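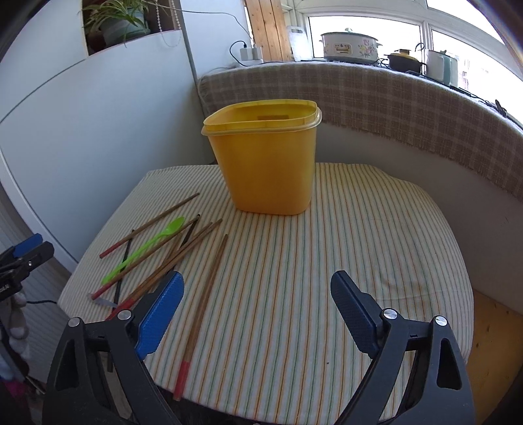

Chopsticks, a green spoon and a yellow container, as seen from one of two hand-held grippers.

Most of the argument about robot learning is held over the wrong quantity. People ask how many hours of examples a group has, or how many thousand episodes, and the bigger number wins the room. I have spent two years collecting examples for a small company called Trovico, and I think the number to ask about is how many different kitchens, tables and pairs of hands those hours came from. After that I would ask how many of the bad attempts were kept.

The work itself is dull to describe. A person holds a gripper in each hand, picks up whatever is on the table and puts it where it belongs. Then the table is messed up and the person does it again. Utensils into a container is one of our oldest tasks. It sounds like a beginner's exercise and I still consider it one of the harder ones. Chopsticks roll. They cross each other, and two lying side by side look like one thick one until you try to lift it. A thin handle gives the fingers very little to hold, and when you close on the end of a stick the far end swings somewhere you did not plan.

In February we ran a comparison that changed how I schedule people. We had two sets of 200 episodes of the same utensil task. The first came from one room at our office, all of it done by Kilian Wyss, who is the best operator I have worked with. The second came from 33 homes, done by people who had practiced for an afternoon. The second set was slower and far messier. Of those 200 episodes, 186 ended with everything in the container, and plenty of those had a drop somewhere in the middle.

We trained on each set separately and tried both results on a table neither had seen. The policy trained on Kilian's episodes moved beautifully and missed. It closed its fingers a little to the side of things, lifted nothing, and carried nothing to the container with great confidence. The other one hesitated and fumbled, but it got the job done in 69 trials out of 100. Kilian's managed less than half of that.

I don't want to make too much of one test. A colleague at Berisha, where they do similar work with warehouse bins, told me their results went the other way, and that careful operators gave them better policies every time. I believe her. Her bins are all the same bin, under the same lamps. If the robot is going to live in one place, collect in that place and use your best people. A kitchen is a different matter. Every one has its own tablecloth, and a striped cloth with long thin lines on it is a real problem for a system that has to find long thin sticks. The window is on whatever side the builder put it, and at noon it can wash out half of what the camera gets. You can't order these things from a catalog. You have to go where people live.

The usual objection is cost, and it is a fair one. Travel eats the day. Equipment gets bumped on stairs, cables go missing, and a household has to be paid for its time as well as the operator. At Floltavholm, our project for home collection, we get a third as many episodes per day as we got at the office. A manager looking at a chart sees a line going down. I have had that meeting more than once, and what I say in it is that the hundredth hour in one room teaches very little that the tenth hour did not.

The second objection is quality. Paton, whose labeling software we use, lets you throw out any episode with a drop in it by checking one box. I would leave that box alone. A dropped spoon followed by a second, better grasp is the only place in the data where a learner finds out what to do after a mistake. Clean it all out and you get a machine that has never been in trouble. I would still throw out episodes where the operator gave up, or where the tracking was lost - those teach nothing, and some of them teach the wrong thing.

There is also the matter of who sets the table. Operators, left alone, set up tables they can win. They spread the chopsticks apart and point the handles toward themselves. They don't mean to cheat, it's just what a person does at four in the afternoon with sore wrists. We now ask for the pile to be dropped from a few inches up and left as it lands, overlaps included. Speed went down again when we brought that in, and two operators complained, with some reason. We shortened the shifts and kept the rule.

I would like to see groups publish the count of rooms next to the count of hours, and the share of failed attempts next to both. It would take one more line in a table. Ours is on the first page of every report we send out, and so far one customer has asked what it means.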